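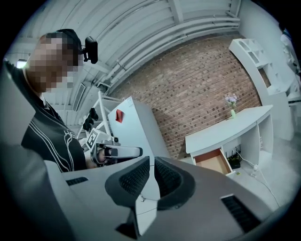

Vevthorpe Library Consortium Member Forum
Board: Circulation and Lending Policy
Thread: Proposed change to loan periods for bound sheet music

Posted by feven_moges (Circulation Policy Office)
March, 9:12 a.m.

Member libraries are invited to comment on the proposed revision to Section 4 of the Shared Lending Policy, which governs bound sheet music, choral sets, and orchestral parts. The current loan period is six weeks with one renewal. Under the revision, single bound volumes would move to the standard three-week loan, and choral and orchestral sets would be issued for a full season, with a return date agreed at the time of booking.

The shared music collection now holds 907 catalogued titles. Single volumes account for most holds, and the present period leaves patrons waiting longer than the service standard allows. Sets have the opposite difficulty. A choir preparing for a spring concert generally needs its copies for longer than two loan periods, and branch staff have been granting informal extensions that do not appear in the system.

Comments should be posted in this thread and should state which part of the revision they concern. The draft text is available from the Policy Office on request.

Posted by s.belay_vorkora
March, 10:05 a.m.

The Vorkora branch supports the season loan for sets without reservation. We have issued handwritten extensions for several years and would welcome a rule that matches the practice.

We do not support the three-week period for single volumes. A piano student working through a book of sonatas does not use it in the way a reader uses a novel. Our patrons routinely renew, and under the draft they would have to renew twice to reach the period they now have. This will add work at the desk and will not release many copies.

Posted by hfeyisa
March, 10:40 a.m.

I would ask the previous poster whether the renewals at Vorkora are made by patrons who are using the volume or by the automatic renewal process. At the central branch the automatic process was switched on for music two years ago. After that change, our renewals rose and our returns slowed. I do not believe that players suddenly began to practice more.

I support the draft as written.

Henok Feyisa
Central Branch, Adult Services

Posted by s.belay_vorkora
March, 11:18 a.m.

That is a fair point with regard to the central branch. Automatic renewal was never enabled at Vorkora for this material. Our renewals are made by phone or at the desk, by people who have the book open at home and wish to keep it.

If automatic renewal is the cause of the delay elsewhere, the Policy Office should address automatic renewal. Shortening the period for every branch is a heavy remedy.

Shewit Belay

Posted by r_probert
March, 1:30 p.m.

I write as secretary of a member choir and not as library staff. I hope that is in order on this board.

The season loan would be a considerable improvement. I would ask that the word "season" be defined. Our autumn season ends with the December concert, but the copies cannot be collected from the singers until rehearsals resume in January. A return date in the last week of December would put us in default every year.

I would also ask the office to look again at the replacement charge for lost copies in a set. We were charged for a full set of a requiem when a single vocal score was missing. The publisher sold us the missing copy separately, and the matter was settled, but it took from September to March.

Rhiannon Probert

Posted by feven_moges (Circulation Policy Office)
March, 2:15 p.m.

Choir and orchestra representatives are welcome to post on this board.

On the first matter, the draft defines the autumn season as ending on the last working day of January and the spring season as ending on the last working day of June. Groups with a summer program may apply for a separate date.

On the second matter, the charge for a full set applies only where the edition is out of print and single copies cannot be obtained. The case described appears to have been charged in error. Please send the booking reference to this office.

Posted by ikassa_stacks
March, 2:52 p.m.

A practical comment from the stacks. Sets are moved between branches by Gravent under the courier contract, and that contract sets a limit of 400 crates in a quarter. If every set is due back on the last working day of January, the crates will all be presented in one week, and other interbranch loans will wait behind them. I recommend that return dates be spread across the final month, either by branch or by size of set.

I also note that the orchestral parts in the Mogensen bequest are filed by instrument and not by work. Checking in one symphony takes most of a morning. Receiving many on the same day is not possible with the present staffing.

Ibsa Kassa
Collections and Stacks

Posted by hfeyisa
March, 3:20 p.m.

I agree with the comment on return dates. I do not agree that the bequest should shape the policy. It was to have been refiled when it was accepted, and the work should be scheduled separately.

Posted by ikassa_stacks
March, 3:34 p.m.

The refiling has been scheduled on two occasions and postponed on both. Until it is done, the parts are where they are and must be checked in by hand. I would prefer that the policy take account of this.

Posted by s.belay_vorkora
March, 4:01 p.m.

May I propose an alternative for single volumes? The loan period could be set at four weeks with one renewal, and renewal could be refused wherever a hold is waiting. At present 27 titles at Vorkora have a hold against them. The remainder of our music shelf would gain nothing from a shorter period.

Posted by hfeyisa
March, 4:25 p.m.

I could accept four weeks if automatic renewal is removed for music at all branches. I would still prefer three.

Posted by feven_moges (Circulation Policy Office)
March, 4:50 p.m.

The four-week alternative will be entered beside the original text so that members may vote on either. The draft will be amended to stagger the return dates for sets by branch, and the Policy Office will ask Gravent for its available dates in January and June. The refiling of the Mogensen parts falls outside Section 4 and has been passed to Collections.

Comments on the replacement charge should be posted in a separate thread under Fees. This thread remains open until the end of the month.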